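Can I repaint over old oil-based enamel with water-based paint?

Posted in Home and Repairs
Tuesday, August 8, 2023

Fondholm_renter

We moved into a house built in the sixties and every door, door frame and baseboard has old glossy paint on it that has gone yellow. I wiped a spot with nail polish remover and nothing came off on the cotton, which I read means oil-based. I want everything a plain soft white.

The store sold me a gallon of Calik interior trim enamel, water-based, satin. The label says "use over sound, previously painted surfaces" and that is all it says. My brother-in-law says it will peel off in sheets unless I strip everything down to bare wood. I have 9 doors and all the trim that goes with them, so stripping is not something I want to do.

Do I have to strip it? If not, what do I need to do so it sticks? I have already taken one door off and laid it flat across two sawhorses in the spare room. There are also chips along the bottom edge where you can see at least two other colors underneath.

trimwork_radwan

You don't have to strip it. Stripping is for paint that is already failing, or so thick the doors won't close. If the old enamel is hard and well stuck, you paint over it.

Check that first. Cut a small X through the paint with a sharp blade, press a piece of strong tape over it, and pull it off fast. If the tape comes up clean, you are fine. If flakes come with it, that area has to be scraped back until you reach paint that holds.

Before you sand anything: a house from the sixties can have lead in the lower layers, and you say you can see other colors under the chips. Get it tested. If it is positive, do not dry sand. Look up the lead-safe rules for your state or hire someone who is certified.
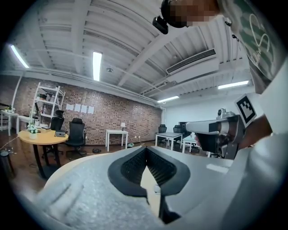

Assuming the test is negative, wash everything with a degreaser and rinse it with clean water. Pay attention to the area near the knobs, where hand grease builds up. Let it dry overnight. Then scuff with 180 grit until the shine is gone. You are only dulling the surface, so don't try to get through it. Wipe the dust off with a damp rag.

Next is a bonding primer. It has to say "bonding" or "adhesion" on the can. Ordinary wall primer will scratch off a glossy door with a fingernail. One coat is enough if you get even coverage. Give it a full day, then two thin coats of your enamel with at least 4 hours between them, longer if it is humid.

Fill the chips after priming. Filler grips primer better than it grips old gloss, and you will see the dents more easily once everything is one color. Spot prime the filler afterward or it will show as a dull patch.

Doing the doors flat is the right idea. You get far fewer runs. Paint the recessed panels first, then the crosspieces, then the long sides.

poltisura77

I never sand. I use the liquid deglosser and then go straight to paint. Did my whole hallway in April and it looks fine to me. One corner by the bathroom scratched but the dog did that.

trimwork_radwan

Deglosser can work on light-duty trim, but I would still prime. A hallway painted in April has not had much time to show problems. Doors get handled every day.

mkb_oldhouse

Agree with the long answer above. Two things to add.

Water-based enamel feels dry in an hour but stays soft for weeks. If you hang the doors too early they stick to the stops and pull the paint off when you open them. I wait five days and rub a little paste wax on the stops.

Also take the hinges off and put them in a labeled bag for each door. Old hinges wear to match their own door and they don't always swap. I mixed mine up and spent a weekend shimming.

Fondholm_renter

Thank you. Ordered a lead test kit and will get the bonding primer once I have the result. I did the tape test on the door I took down and it came up clean, apart from next to the chips.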